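Nesum Working Group on Shared Practice for Tabletop Robot Cells
Minutes of the meeting held on 9 September 2022 at the Niltstead rooms

Present: members from Niltstead, Correia and Dendthorpe, with the secretary taking notes. Apologies were received from two members and are recorded in the attendance book.

1. Minutes of the last meeting

The minutes from February were read through, a little slowly, as several people had not had them in advance. One correction was made: the word "should" in the paragraph on cable slack was changed to "must," which is how everyone remembered agreeing it. With that change they were approved.

2. Matters arising

The Correia members had promised to bring a clean copy of the sign-on sheet, and they did, with thanks from all. It now fits on one side of paper. There was a friendly but rather long exchange over whether the operator signs before or after walking around the cell, and we settled on after.

The Dendthorpe site has finished relabeling its stop buttons. They asked whether a spare button on a long lead counts as a second stop for the purposes of Rule 2. The feeling was that it does, provided it is hung in the same spot every session and tested along with the first one.

3. Draft code of practice, section 6: handling small metal items

Most of the meeting went on this section. The draft was written with blocks and soft objects in mind, and everybody agreed that it reads oddly once you try to apply it to cutlery and other thin, shiny things with long handles. Members had the cutlery sorting work in front of them while we went through the wording, and it helped a great deal to have real forks and spoons to argue over.

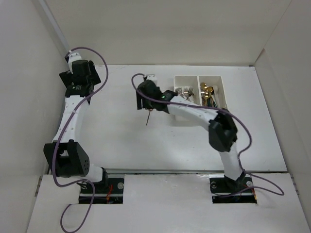

Holding one utensil, tray behind
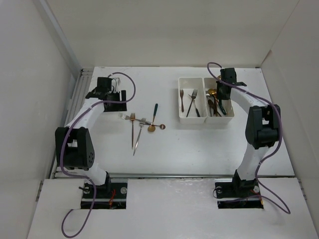
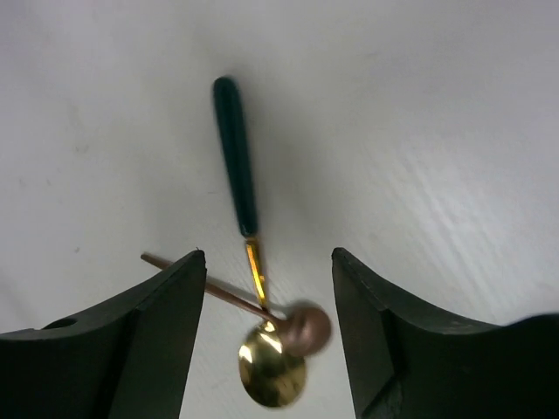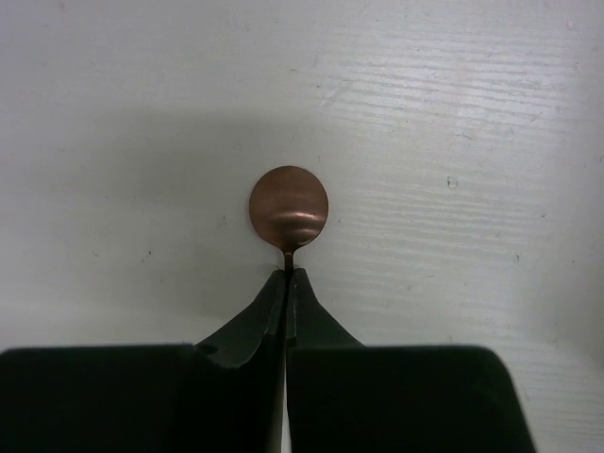 Minutes taken and written up by the Secretary, Nesum Working Group

The discussion of section 6 is given here at more length than usual, at the request of those who could not come.

6.1 Reaching into a tray. The draft said that an arm may enter a container "from any clear direction." Members thought this too loose for a divided tray, where the arm can come down on the wall between compartments. New wording was agreed: the arm approaches from above, slows before the fingers reach the height of the rim, and leaves the same way it came in. Correia would have liked a fixed speed written in. Others felt that a number copied from one make of arm to another gives a false sense of comfort, and so the code will ask each site to set its own figure and write it on the cell card.

6.2 Two arms over one table. We had a really good conversation on this one, and the secretary apologizes for not catching all of it. The rule as it stood asked for one arm to be parked whenever the other was moving. That is safe enough, but it rules out nearly any task where the two arms share the work. It was agreed to allow both arms to move, on condition that only one of them is inside the shared middle zone at a time unless the task sheet says otherwise. Each site is to draw its own middle zone. Dendthorpe suggested tape on the table, though there was some worry that tape would show up in the camera views and end up being learned as part of the job. A drawing on the cell card will do.

6.3 Cables. The purple cables along both arms gave us a handy case to talk through. A cable has to have enough slack for the wrist to turn, and slack makes loops, and loops can catch. The draft only covered cables at the base. It will now say that the operator takes each arm by hand or at low speed through its full reach at the start of a session, watching the loops at the wrist and elbow as well as where the cable drops past the mounting plate. Where a loop can reach the work surface, it is tied back before anything else is done.

6.4 Items that lie across each other. The third picture, with the copper rod lying across the gold shaft of the melting spoon, was the one we kept going back to. Closing the fingers on a crossing like that may pick up one tool, or both, or send the lighter one sliding. Niltstead's own habit is to stop and let the operator choose - either separate the items first or record the attempt as a double pick - and people liked this enough to take it into the draft nearly word for word. What we do not want is somebody reaching in by hand to tidy up between attempts while the arms are live. Hands in the cell means motors off, and this is to be repeated in section 6 even though it already appears in section 2.

6.5 Holding small pieces by a narrow part. Looking at the little copper disc held by its stem, members asked whether the code ought to limit how hard the fingers may squeeze. It was felt that the lowest force that keeps the piece steady is the right aim, and that sites should check their finger tips for wear at the start of each week. Somebody wondered if polished metal deserved a rule of its own on account of bright reflections in the wrist camera. We left that as a note for now, with Correia kindly offering to write a paragraph on lighting.

6.6 Sharp edges. Forks and knives are to be treated as sharp whether or not they feel it. No handing of cutlery from arm to person under any task in the code.

Section 6 as amended was agreed, subject to a final read by all three sites.

4. Reporting form 501

The form for near misses was thought too long by almost everyone who had filled one in. Box 9, which asks for "probable cause," tends to be left blank, or else filled with something rather hopeful. It will be changed to ask only what was seen and what was done next, and cause can be talked over at the following meeting. Dendthorpe will send around a shorter form.

5. Any other business

The key to the parts cupboard has been found and is back on its hook. Members thanked Niltstead for the hospitality, and particularly for the soup.

Actions

Niltstead: circulate section 6 with the new wording.
Correia: paragraph on lighting and shiny surfaces.
Dendthorpe: shortened form 501.
All sites: draw the shared middle zone and add it to the cell card.

The next meeting will be at Dendthorpe, on a date to be sent around by the secretary.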